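I drove out to Drulcombe for the open day at Meireles with one plan: eat a free doughnut, see a robot, be home by lunch. I got home at four.

Meireles is the textile handling shop in the old seed warehouse, and it hasn't let the public in since it moved there in April. They took 30 of us through at a time, and my group had two kids who asked better questions than I did. (One wanted to know if the robot ever gets bored. The other wanted to know what it cost. No answer on either!)

The first stop was the sorting line, which is loud and mostly conveyor belts, and I'll admit I drifted a little. Then we got to the cloth bench and I stayed there for three groups in a row.

Chidubem Shehu ran that part. He talks fast and clearly loves this stuff. The system is called Nidow, and the job is picking up soft fabric, which I'd assumed was the easy part -- a sweater doesn't break if you drop it, right? Shehu laughed at me for that one. A box keeps its shape when you grab it, he said, and a cloth has a different shape every single time you touch it. The gripper has to find a fold or make one, and then hang on to just the layer it wants.

He told us Nidow has 2,790 practice picks behind it so far. I asked how many of those were good ones and he said, "More lately." Fair enough.

What got me was how small the work looks up close. I was expecting big swoopy factory moves. You end up leaning in and staring at a corner of beige fabric like it's the last inning of a ballgame, and people around me were whispering. Whispering! At a tablecloth-colored rag!
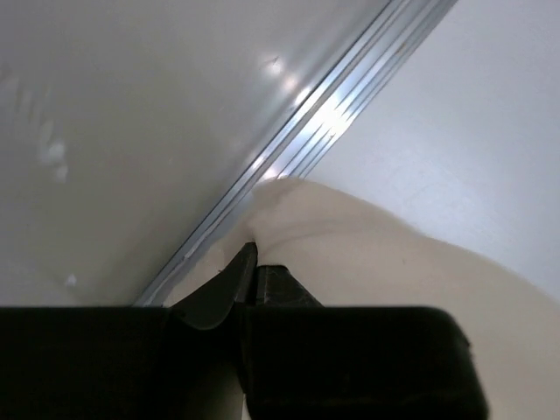
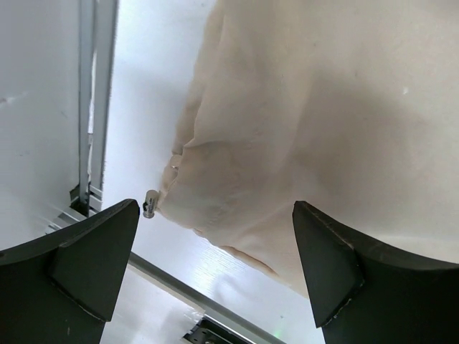

*Gripper fingers and beige cloth at the Meireles open day in Drulcombe.*

The next step is a trial at Skikari, the linen service out on the county road, with 2 benches to start. Shehu wouldn't give me a date for it, though he did say the staff over there have already been by to try the controls.

Meireles plans another open day, and sign-up is at the front desk. Groups leave from the loading door starting at 9, and the parking lot is tiny, so use the street. The doughnuts were gone by the time I came out.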